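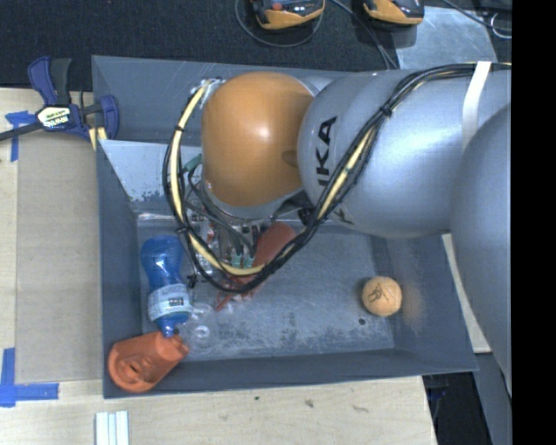
Imprimer cet article
Envoyer à un ami par e-mail

On cherche du monde pour notre journée portes ouvertes !

Bonjour à toutes et à tous,

Je m'appelle Aniela Adamczyk, je travaille à l'atelier de robotique d'Illesard et c'est moi qui m'occupe des visites cette année (j'ai levé la main un peu vite en réunion, je l'avoue, mais je suis ravie). Nous ouvrons nos portes au public en décembre et il nous faut 50 participants pour la démonstration de tri. Pas des spectateurs assis sur des chaises - de vrais participants, qui viennent voir le bras de près, posent des questions et nous donnent leur avis à la sortie.

Le principe de l'après-midi est simple. Le bras travaille au-dessus d'un bac gris où l'on met des choses de tous les jours : une bouteille, une balle, des pièces en plastique de formes un peu bizarres. Vous choisissez l'objet qu'il doit aller chercher, et on regarde ensemble comment il s'y prend. Les objets transparents lui donnent du fil à retordre, et c'est souvent ce que les visiteurs préfèrent ! Vous pouvez d'ailleurs apporter un petit objet de chez vous, pas trop lourd et sans verre s'il vous plaît. Živko Popescu, notre technicien, décidera sur place s'il peut aller dans le bac. Il est plutôt bon public, mais l'an dernier il a refusé un yaourt.

Qui peut s'inscrire ? Tout le monde à partir de 11 ans. Les enfants viennent avec un adulte, et cet adulte s'inscrit aussi. Aucune connaissance technique n'est demandée, je n'en avais pas beaucoup moi-même en arrivant chez Matić, où j'ai débuté à la logistique. Si vous êtes du métier, venez quand même, Zdenka Karagiannis sera là pour les questions pointues sur la préhension et la programmation, et elle adore qu'on la contredise.

Comptez 2 heures en tout, café compris. On commence par les consignes de sécurité (cheveux longs attachés, pas d'écharpe qui pend, on reste derrière la ligne quand le bras bouge), puis on passe à la démonstration par petits groupes. La participation est gratuite et ce n'est pas rémunéré, mais nous remboursons le bus depuis la gare d'Astudden sur présentation du ticket.

Je cherche aussi 2 personnes pour m'aider à l'accueil toute la journée. Là, c'est un petit contrat payé, repas fourni. Il faut être à l'aise à l'oral, ne pas craindre de rester debout et savoir faire patienter gentiment une famille qui s'impatiente. Parler une autre langue serait un vrai plus - nous attendons un groupe de lycéens de Hudus. Pour ces postes, envoyez-moi quelques lignes sur vous, un CV d'une page suffit, et je vous rappelle pour en parler.

Pour participer, écrivez-nous avec votre nom, le nombre de personnes et le créneau souhaité, matin ou après-midi. Vous pouvez aussi téléphoner à l'atelier et demander le poste 1032, c'est Lensa Dinsa qui répond et qui tient la liste. La salle est de plain-pied. Dites-nous simplement si vous avez besoin d'une place de parking proche de l'entrée.

À très vite j'espère,

Aniela
Atelier d'Illesard, annonce mise en ligne le lundi 16 juillet 2018

Imprimer | Envoyer par e-mail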